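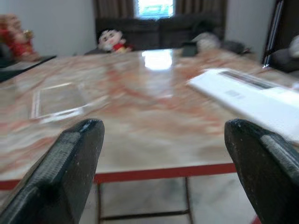

SLIDE 2 — tabletops, packing corner

- say hello, thank Bimla Grewal for the room
- who has packed a parcel on their dining table? hands up. wait for it
- marble top, pink and orange, glossy. Lovely to look at. Window bounces straight back at you off the far end — hard to read small print on a label in that
- white box on the right, grey strip across it. Set down on the diagonal. We all do this. Ask Wanda about square-on vs diagonal, she has views
- clear thing on the left, sheet or shallow tray, you can hardly see it against the pattern. Main point of the slide!! Clear on busy = lost. Dont rush this bit
- red trim along the front lip, useful line to square a box up to
- thin metal legs, pale tiles. skip if short of time

SLIDE 3 — what we changed at Urndale

- plain mat under everything clear
- lamp to the side, blind half down before noon
- labels face up, towards the packer
- 916 parcels since January, 2 sent back for wrong label (Devendra has the sheet if anyone asks)
- Pramila wants 3,000 by the end of the year. pause for groans

SLIDE 4 — questions

- mats: came from Hindelard, cheap, wipe clean
- someone will ask about scratches on the polish. Felt under teh tape gun, thats all
- hand over to Lindsay, tea after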